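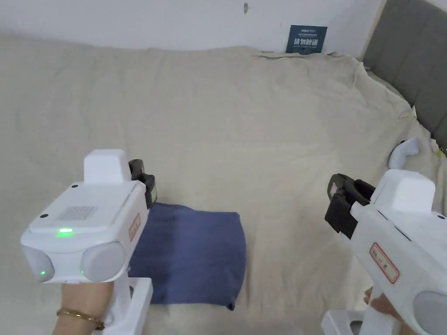 Doğukan Ateş runs linen procurement for Skellent, which supplies serviced apartments from a depot in Moltutberg. The firm changed its standard sheet last June, and he has the wash records to hand.

“We were losing the old cloth at the hems, well before the centre wore through,” he says. “People look at thread count. I look at the seam.”

The trial sheets went through 366 wash cycles at the Cirnitis laundry. Shrinkage along the warp settled at 2 per cent, most of it in the first eight washes.

Colour was a separate argument. “White can be bleached – that's its one advantage. Bleach also takes the strength out of cotton.”

He has kept the dryers on a lower setting, which adds time to each load. “The drivers complain. I've told them to start later.”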